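Gitcombe Retreat House -- Guest Handbook
Print this page | E-mail this page
Search the handbook... Go
Posted in May by the guest warden

Section 2: Setting up the quiet room for evening meditation

I've set this room up more times than I can remember, and it still goes wrong if I rush it! Give yourself 40 minutes before the bell and you'll be fine.

1. Collect the key from the hook inside the Altska library door. Sign the book when you take it, please, and again when you bring it back.

2. Open both windows for a few minutes, even in winter. The incense from the morning sitting hangs about.

3. Put the cushions out in a horseshoe facing the lamp. I start from the back wall and work forwards -- if you start at the front you'll end up climbing over them.

4. Fill the lamp to the line and no further. Trim the wick before you light it.

CAUTION: Never carry the lamp lit. Set it on its stone first, then light it.

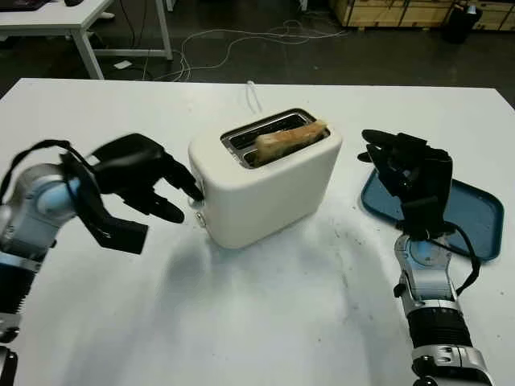
5. Lay out the chant sheets, one to a cushion. We sing from the Petrenko hymnal on most evenings, and the opening chant is number 301. On Tuesday it's the silent sitting, so leave the sheets in the cupboard (I forget this nearly every week).

6. Ring the small bell twice at the door, wait for people to settle, then close it gently. It sticks a bit at the bottom, so lift as you push.

NOTE: Latecomers are welcome. Leave two cushions by the door so they can slip in without stepping over anyone.

7. When the sitting ends, let the silence run on for a while before you put the main lights up. I used to jump straight to the switch and people did not thank me for it.

8. Snuff the lamp with the brass cap. Please don't blow on it, as the oil spits.

If you're expecting a big group, say for the Clivuvis pilgrims' weekend, use the long hall instead. It seats 200 and has its own lamp and bell, and the steps for that are in Section 3.

Print this page | E-mail this page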